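Small bags, Trudlow library, upstairs room
Speaker notes – NOT the handout

14 shares | 3 comments

Start before they've all sat down or we lose five minutes. Coats, kettle, off we go.

Opening – ask who's got a pencil case on them. Then who knows what is in it. Let them rummage. Don't rush this bit, it's the only bit they remember from July.

Main point. A pencil case is a drawer you carry. Same trouble as a drawer: things go in, nothing comes out. Dead pens mostly. Say the thing about my Hakim fineliners, bought a box, used one, carried the rest about for a year.

Zips next. Long zip good, short zip bad. If you can't get your hand in you won't tidy it, you'll just post things through the gap. Hold the fabric at one end, slider at the other, pull along the line of the track and not up. Most broken zips are yanked upwards with one hand on the bus. Pencil lead on the teeth if it sticks – candle stub does as well.

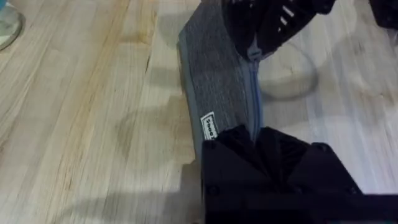 Photo: Sawsan Boutros / Modville Tidy Hour

Grey again, I know. Grey hides graphite, that's the case for it. Case against is you lose it in the bottom of a grey rucksack. Label on the outside helps, mine have all got somthing sewn or stuck on by now.

Felty ones v. smooth ones. Felty = soft, quiet on a desk, picks up fluff and shavings. Smooth wipes clean but slides off everything. No winner, move on.

THE EMPTYING. Do this live if the table's free. Order is:
– zip right open, all the way, not half
– pens out one at a time, not tipped. Tipping breaks leads and half of it rolls on the floor
– scribble test on scrap. Two goes. If it won't write after two it's done
– shake the crumbs out over the bin, turn inside out if the seams will stand it
– back in: long things first, tips all one way

Somebody will say tipping is quicker. It is quicker. Then you spend the time saved under the table.

Tips all one way – slow down here, people write this down. Ballpoints either way up, don't care. Felt tips caps down. Anything leaky in its own little bag. 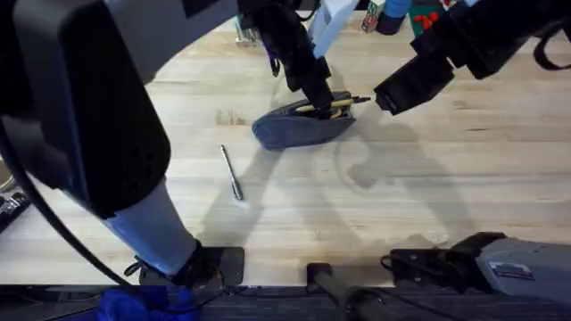
Sándor Veres wrote in after the last one to say that he leaves one pen sticking out of the open end on purpose, as it's the only one he ever wants, and that the rest could go to the charity shop tomorrow and he'd not notice. Read that out, gets a laugh, then ask: so why not let the rest go?

How many is enough. I say 7 things, with the rubber and sharpener in the count. Sawsan says that's mean. Argue it out, let the room vote if theres time.

Spares – shoebox at home, top shelf. Refill on Sunday night. NOT in the bag.

Skip the Hultik roll-up thing if we're past the half hour. Nice but too many loops.

Questions. Usual one is ink stains in the lining. Cold water first, blot, leave it alone.

Scrap paper and bin bag under my chair. Give the key back downstairs.

2 people found this useful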